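Why chopsticks are fatter at one end (and how to stop dropping your dumplings)

A page for anyone between seven and eleven, and for any grown-up who still asks for a fork when they think no one is listening.

Let's start with a fork. A fork is a clever thing, but it has only one idea, which is stabbing. If your dinner can be stabbed, a fork is your friend. If your dinner is a noodle, the fork has to be twirled about like a tiny mop, and if your dinner is soup, the fork simply gives up.

Chopsticks have a different idea. They pinch. You already own a very good pair of pinchers, called your finger and thumb, and you have been using them since you were a baby to pick up things you weren't supposed to eat. Chopsticks do the same job with a longer reach and less gravy on your hands.

How old are they?

Very old. People in China were using sticks like these more than three thousand years ago. To begin with they were probably for cooking. If you want to fish something out of a pot of boiling water, you can use a long stick or you can use your hand, and people who used their hand only did it once.

Later on, cooks began chopping food into small pieces before it went in the pot. Small pieces cook faster, so you burn less firewood. Small pieces also don't need a knife at the table, so the sticks moved out of the kitchen and on to the dinner mat. From China the habit spread to Korea, Japan and Vietnam, and each place made some changes to suit its own dinner.

Which end is which?

Most chopsticks have a thick end and a thin end. The thin end goes in the food. The thick end goes up in the air, where it can poke your brother if he leans over.

The thick end is often square. There are two good reasons for this. A square end gives your fingers something flat to press against. It also stops the chopstick rolling. A perfectly round stick will set off across the table as soon as you let go of it, drop off the edge and finish up under the fridge, where it will live for ever with a button and a dried pea.

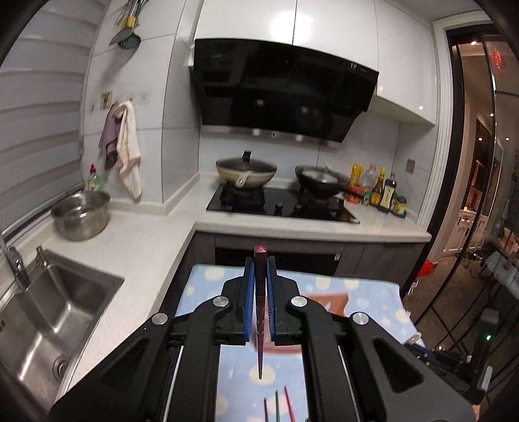
The thin end matters just as much. A narrow tip can get hold of one grain of rice. A fat tip would squash it, or push it round the bowl until everybody else had finished their pudding. The long, gradual slope from fat to thin is called a taper. Carrots have a taper. So do candles, some of them, and so does the tail of a rat, though it's best not to mention that one while people are eating.

What are they made of?

All sorts. Bamboo and wood are the commonest, because they are light and a bit rough, and rough things grip better. Some are painted with shiny lacquer, which looks splendid and makes slippery food a good deal more exciting. Some are plastic. In Korea they are very often metal, and Korean children learn to pick up wobbly, slippery things with them, so please don't complain about yours.

The odd sock problem

Chopsticks come in pairs, and like socks, they do not stay in pairs. A family buys a tidy set of them, all different colours. A year later there is one green, one red, and something that was lent to a snowman.

Does it matter if they don't match? The food can't tell. What matters is that they are the same length. If one is longer than the other, the tips won't meet, and tips that don't meet can't pinch. Stand them both on the table with the tips down and look at the tops. If the tops are level, you have a pair, whatever colour they are.

How to hold them

Our neighbour Maksym Boiko taught the whole of the Clarnidthorpe after-school club to do this one August, in a hall with 44 children and a very large bag of dry pasta. It went like this.

1. Take the first chopstick. Lay it in the dip between your thumb and your first finger, and let it rest on your ring finger, which is the one next to your little finger. This stick is the lazy one. It never moves.

2. Take the second chopstick. Hold it like a pencil, with your thumb and your first two fingers. This stick does all the work and gets none of the thanks.

3. Tap both tips on the table, gently, so they are level.

4. Move the top stick up and down. Leave the lazy one alone. If both sticks are waggling, stop and start again from step 1.

5. Now pick something up. Begin with something easy.

By easy, we mean a cube of sponge or a scrunched-up bit of paper. When you can do that, try a piece of pasta, then a raisin. Leave peas until you are feeling brave. The club record is 63 pasta shells moved from one bowl to another in 60 seconds, and it was set by a girl called Annan, who is eight and has not stopped talking about it.

If your hand aches, you are squeezing too hard. It's a dumpling. It isn't trying to escape.

Manners, or things that will get you looked at

Every country has table rules, and most of them were invented by somebody's grandmother. With chopsticks, these are worth knowing.

Don't stand them upright in your rice. In several countries it looks like the incense sticks that people light for someone who has died, and it makes everyone at the table go quiet.

Don't pass food from your chopsticks straight to someone else's. In Japan this reminds people of a funeral. Put it on their plate.

Don't point with them, don't drum with them, and don't use them to drag your bowl closer. Bowls have sides. Use your hands.

When you aren't using them, put them down side by side. Lots of people have a little chopstick rest for this, and if you haven't got one you can make one by folding a strip of paper into a zigzag.

Washing up

Yes, you have to. Wash chopsticks in warm soapy water, a few at a time, and rub each one along its whole length. Wooden ones shouldn't be left soaking in the bowl all evening, because wood drinks water and then it swells and cracks. Dry them with a cloth and leave them somewhere airy before they go back in the drawer.

Then count them. If there's an odd number, look under the fridge.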